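8. Cleaning the bellows and hoses

1. Switch off the Stoltari unit and wait 16 minutes.
2. Wipe the black bellows from top to bottom with a damp cloth. Open each fold gently by hand.
3. Wipe the two gray hoses down to the fitting.

CAUTION: Do not use solvent on the folds.

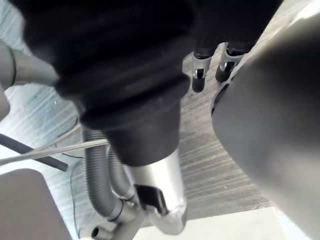 Marietjie Tshabalala suggests a soft paintbrush for the narrow folds at the lower end, where a cloth tends to bunch up.

4. Dry the silver housing with a clean cloth.
5. Check both hoses for cracks. Replace a cracked hose with Kilosar part 886.

NOTE: Do not pull on the thin cable beside the hose.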